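Small press translation: did the Kombo series find readers?

Project report, publishing studies, second term

Roremness is a small press that put out an illustrated children's book in January, translated from Vornora's original edition. The grant paid for a print run of 4000. Our group was asked to judge whether the series reached new readers. We doubt it did, at least on the evidence we were given.

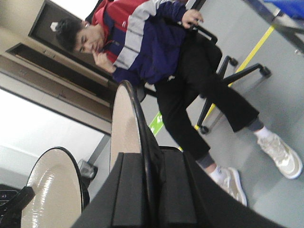

1. What the numbers say

The press reports 300 copies sold at the launch fair. The sales sheet we were shown adds up to 197. When we asked about the gap, we were told that "sold" included copies given to schools. A gift may well get read, but it should be on a separate line.

2. Storage and distribution

Skalisex handled distribution and called its coverage national. We found the book in 2 stores, both in the same city. The rest of the run was described as "in circulation," a phrase we couldn't get anyone to define.
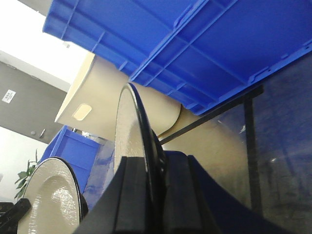 Fig. 2. Blue plastic crate with a beige curved part.

3. Readers

The feedback forms were all positive, and they were all filled in at the launch, with the illustrator at the table. We would not put much weight on them.
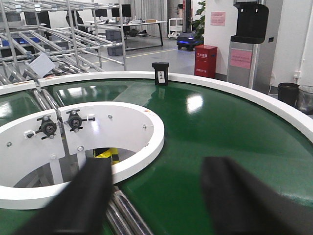
A second round of forms, sent out a few months later to the schools, would have told us more. We suggested this and the press said it had no budget for postage. Email was not discussed. Our grade for the outreach claim is "not shown."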